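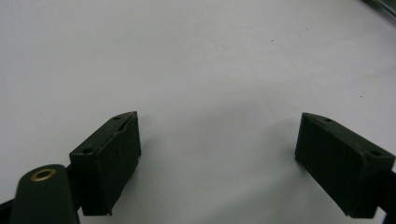
3.2 Estimating the finger opening from the wrist view

Figure 3. View of the hand-held gripper with the two finger pads apart and no object between them.

The demonstrations in the Gusamby set were recorded without an encoder on the fingers, so the opening width must be recovered from the video alone. We use the pads themselves for this purpose. Each pad has two small round holes on its top face (Figure 3), and these four points are enough to fix the distance between the pads once the camera is calibrated. We call the resulting module Doron.

Doron first finds the holes with a small keypoint network, trained on 3,000 labelled images. We kept 800 further images for testing. The pads are dark green and almost black in shadow, so the contrast is low, and a plain circle detector gave many false points in shadow. The network is more stable – it learns the outline of the pad together with the holes.

When one hole is hidden, the missing point is filled in from the known shape of the pad. When both holes of the same pad are hidden, we do not guess. The width is then interpolated between the nearest valid frames, and the segment is marked, so that the policy training in Section 4 can give it a lower weight.

Frames with an open gripper and nothing in the grasp serve also as a reference. Pasance, our calibration tool, collects them from the beginning of every recording and corrects the zero of the width scale. Following the procedure of Gunnlaugsson, we repeat this correction after each change of pads.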